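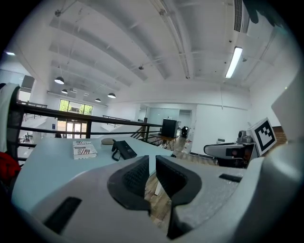 Brodie Bright: en mi caso la mesa cojeaba aunque los cuatro pies tocaban el suelo. Aflojé los tornillos del travesaño, la dejé asentar una noche y volví a apretar. Quizá convendría ponerlo en el manual antes del paso de nivelado.

La observación queda incorporada en el paso 3.

4.2 Nivelado y fijación del escritorio Lasasitz

Este apartado sirve para las patas Drikano fijas. Si el escritorio lleva patas plegables, pase al apartado 4.3.

Herramientas: llave Allen, llave plana, nivel de burbuja y un paño seco.

1. Coloque el escritorio en su sitio definitivo, con el tablero vacío. Deje 100 mm libres entre el borde trasero y la pared para el paso de cables.

2. Limpie el suelo bajo cada pata. En suelos de tablas, procure que el pie apoye entero sobre una sola tabla y no sobre la junta.

3. Afloje media vuelta los tornillos del travesaño. No los saque. Presione el tablero hacia abajo por las cuatro esquinas y espere a que la estructura asiente. En suelos de madera puede dejarse así hasta el día siguiente.

4. Apriete de nuevo los tornillos en diagonal, primero a mano y luego con la llave.

5. Ponga el nivel en el centro del tablero, paralelo al lado largo. Gire los pies regulables hasta centrar la burbuja. Repita la operación en el sentido corto.

6. Compruebe las diagonales empujando ligeramente una esquina y después la opuesta. Si hay juego, corrija únicamente el pie que no carga.

7. Bloquee cada pie con su contratuerca, sujetando el vástago con la otra mano.

Precaución: no desenrosque los pies más allá de la marca roja del vástago. El pie puede soltarse con la mesa cargada.

Precaución: no arrastre el escritorio para corregir la posición. Levántelo entre dos personas, sujetando la estructura y nunca el tablero.

Nota: las almohadillas de fieltro Waaka (ref. 387) se pegan después del nivelado. Una vez puestas, repita el paso 5, porque el fieltro cede con el peso durante los primeros días.

Nota: los pies de repuesto se piden a Sturnov con la referencia 2651. Se sirven en bolsas de 2 unidades, con las contratuercas incluidas.

Para la limpieza del tablero, consulte el apartado 6. La bandeja de cables se monta con el escritorio ya nivelado, según el apartado 4.4.

Revisión del apartado: 6/12/19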